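Moving the mail archive off spinning disks

I have kept every email since college. The archive is 277 GB, most of it attachments, and until August it lived on an old desktop tower named Esholm that also ran the nightly backup. Restores were slow enough that I stopped testing them, so the backup was unverified for most of a year.

The first fix was deduplication. Branwen Edwards sent me the same slide deck 41 times during the Sundon project, with one line changed in each. Block-level dedup handles that well. File-level dedup does nothing.

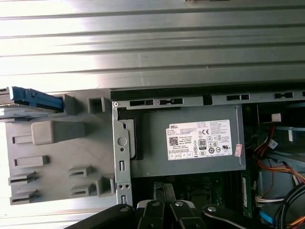
Power supply end of the case, with the blue drive latch.

Chunk size matters more than the choice of tool. Small chunks found more duplicates but the index no longer fit in memory, and pruning took up to 60 minutes. I settled on the default after two weekends of changing it.
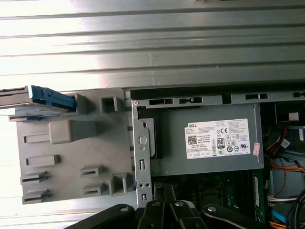 Gray drive cage, open tower.

Retention is 30 daily snapshots, then monthly. Morfudd Prothero argues for weekly in between. I have never needed one, but disk is cheap and she has lost more data than I have, so weekly is on as of last month.

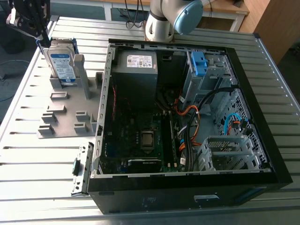 Side panel off, board and cabling.

Verification now runs at 3 a.m. It picks a random snapshot, restores one mailbox to scratch space and compares checksums against the manifest. A mismatch sends mail to an address that is not in the archive. I got that wrong the first time.

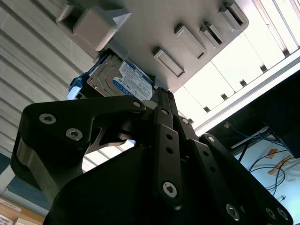
The remaining problem is the index format. Flernance, the old client, wrote its own headers into each mbox file, and the importer reads them as message boundaries. I have a sed script for the common case. The nested forwards still need fixing by hand, and the folder called Owen is nearly all nested forwards.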